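Le plateau et le bac : ranger une table de travail sans y passer le dimanche

Ma grand-mère rangeait sa table en passant l'avant-bras dessus. Tout tombait dans un tiroir, le tiroir se refermait d'un coup de hanche et l'affaire était réglée jusqu'à l'ouverture suivante, qui demandait parfois un tournevis. J'ai longtemps pratiqué la même méthode, avec un tiroir plus grand. Puis j'ai déménagé dans un logement sans tiroirs et il a bien fallu réfléchir.

Ce qui suit vaut pour un établi, une table de couture, un bureau, un plan de travail de cuisine, bref pour toute surface plane sur laquelle les gens de la maison posent leurs clés « deux minutes ».

Commencer par vider

Oui, tout. Y compris le pot à crayons, y compris la petite vis dont personne ne sait d'où elle vient mais que l'on garde au cas où elle manquerait un jour à l'avion. Posez le contenu par terre, sur un vieux drap. Au sol, les objets perdent beaucoup de leur importance. Une pince à linge cassée qui avait l'air utile sur la table a soudain l'air de ce qu'elle est.

Passez ensuite une éponge à peine humide avec une goutte de liquide vaisselle, puis un chiffon sec. Pour les traces de colle, un peu d'huile de cuisine, dix minutes d'attente, et on frotte avec une vieille carte de fidélité. J'ai la carte d'un magasin de chaussures fermé depuis des années, elle n'a jamais autant servi.

Un plateau d'un côté, un bac de l'autre

Le principe tient en une phrase : ce qui sert va dans le plateau, ce qui part va dans le bac. Le plateau doit être bas, pour qu'on voie tout d'un coup d'œil. Le bac doit être haut, pour qu'on n'ait pas envie d'y retourner fouiller. Si vous êtes droitier, mettez le bac à droite, on y lance mieux. Gaucher, faites l'inverse et ignorez ceux qui vous diront que ce n'est pas symétrique.

Choisissez des couleurs différentes. J'ai eu deux boîtes grises identiques pendant tout un mois de février et j'ai jeté un mètre ruban, une paire de lunettes et la facture du chauffage. La facture est revenue toute seule.
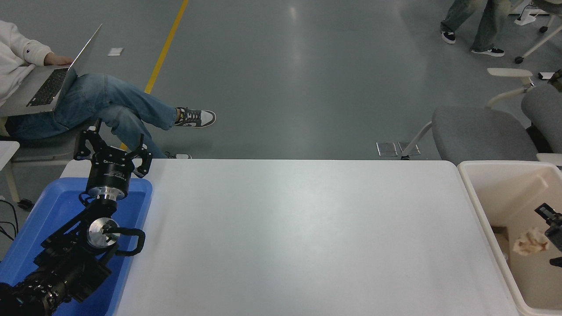 Le bac à large rebord a un autre mérite, il se porte à deux mains sans se plier en chemin. Les modèles souples vendus pour trois fois rien chez Liltov font un joli effet en rayon et déversent leur contenu dans l'escalier à la première occasion. Ne le remplissez pas non plus jusqu'en haut. Aux deux tiers, on le vide. Au-delà, on tasse avec le poing et on se retrouve à négocier avec un tas de papier.

À propos de papier : froissé en boule, il prend une place folle. Pliez-le ou déchirez-le en deux, vous gagnerez un voyage à la poubelle par semaine. Je sais que la boule soulage davantage. Gardez-la pour les courriers de l'assurance.

Et le sol, alors ?

Le sol commence là où s'arrête la table, ce que les bouts de papier ont compris avant nous. Un coup de balai après chaque séance suffit, à condition de reculer la chaise. Sur un sol lisse et clair, balayez vers la lumière, la poussière se voit mieux. Sur du carrelage ancien, balayez en diagonale et abandonnez toute ambition pour les joints.

Pour les prises encastrées dans le sol, quand il y en a, un pinceau plat et sec autour du couvercle. Jamais d'éponge mouillée. Manuela Cattaneo, ma voisine du dessous, utilise le pinceau qui sert à dorer ses brioches et prétend en avoir deux. Je continue d'accepter ses brioches, mais je regarde bien la croûte.

Délimiter, même un peu bêtement

Une bande de ruban adhésif coloré au sol fait des merveilles dans un garage ou un atelier partagé. D'un côté on travaille, de l'autre on passe. Chez nous elle a réglé en une soirée un conflit de vélos qui durait depuis l'automne. Dégraissez le sol avant de coller et lissez bien avec le dos d'une cuillère. Pour une ligne qui tienne plus longtemps, prenez de la peinture pour sol, deux couches fines, et enfermez le chat.

La règle des 5

Pas plus de 5 outils dans le plateau. Au sixième, on en range un. J'ai essayé avec huit, c'était déjà un tiroir sans façade. Les miens, en ce moment : ciseaux, crayon, réglet, cutter, et un tournevis à embouts Zondar qui a perdu ses embouts mais dont la poignée est agréable.

Faites l'inventaire une fois par an, pas davantage, c'est mauvais pour le moral. Au dernier, j'ai trouvé 206 punaises. Je n'ai pas de tableau en liège.

Les questions reçues le mois dernier

Sveva Parisi me demande comment ravoir un plateau en plastique jauni. Bicarbonate et eau tiède en pâte, une demi-heure, rinçage, et on recommence si le cœur vous en dit. Ça enlève la crasse. Le jaunissement dû au soleil, lui, restera. Retournez le plateau ou dites que c'est ivoire.

Un lecteur de Flisham veut savoir si l'on peut s'asseoir à côté de la table pour travailler sur les genoux quand elle est encombrée. On peut. On peut aussi manger debout devant l'évier. Je range la table le mercredi, pendant que les pâtes cuisent, et le reste de la semaine je vide simplement le bac.

Enfin, pour les pieds de table qui grincent : resserrer les vis en croix, et glisser une rondelle de feutre sous celui qui boite. Si les quatre boitent, c'est le sol.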